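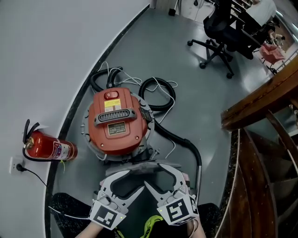 The shop vac at the top of the spiral stairs, hoses and all.

I've had the Flovano cleaning robot for 72 days now and I'm still a little giddy about it. It does the upstairs office every morning before I've had coffee, gets right up to the baseboards, and finds its way back to the dock even after I've moved the desk chair. For flat floors and everyday dust I'd buy it again tomorrow!

But can it take over from the big red wet-and-dry vac? Nope, not yet. Think about what that job asks for. Somebody has to untangle the black hose from the white cables, flip the rocker switch, grab the handle and work down a wooden staircase one curved step at a time. The Flovano sees stairs and turns around (very politely, I should say). A loose cord stopped it 2 times in the first week.

I looked at the Kincaid too, which has a little arm and costs $1,652. In the store demo it picked up a sock and I nearly clapped. Then it met a hose and gave up. Mine was 300 bucks on sale, and at that price I can forgive a lot.

Setup is easy, the bin is small, and the app wants an update more often than I'd like. Four stars from me. The fifth goes to whoever builds one that can carry a vacuum downstairs, and I'll be first in line.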